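3.2 Who mends things, and who gives up

Figure 1. A handheld tool over items at the table.

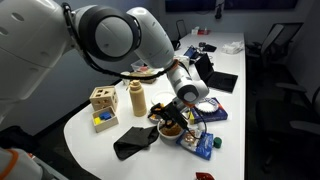
I should own up that I went into the Sokbridge survey expecting age to explain nearly everything. My own gran darned socks until she couldn't see the needle, so I had a picture in my head (older people mend, younger people bin) and I was quite attached to it! We sent the form out in March and got 2,394 usable replies, and my tidy picture fell apart within an afternoon.

What mattered far more was whether someone in the house had shown you how. People who'd watched a parent or a neighbour fix a kettle or a chair leg were much keener to have a go themselves, whatever their age. Kaja Lapiņa, who coded the open answers with me, kept finding the same phrase, "I'd seen it done", and we ended up giving it a code of its own.

Pedbridge was the odd one out. Replies there leaned heavily towards clothes, and hardly anyone mentioned anything with a plug. I first put this down to the wording of question 18, which is clumsy (my fault), but Shoshana Whitlock pointed out that the town's only spare parts shop had shut two years before we asked. We come back to shops and parts in section 4.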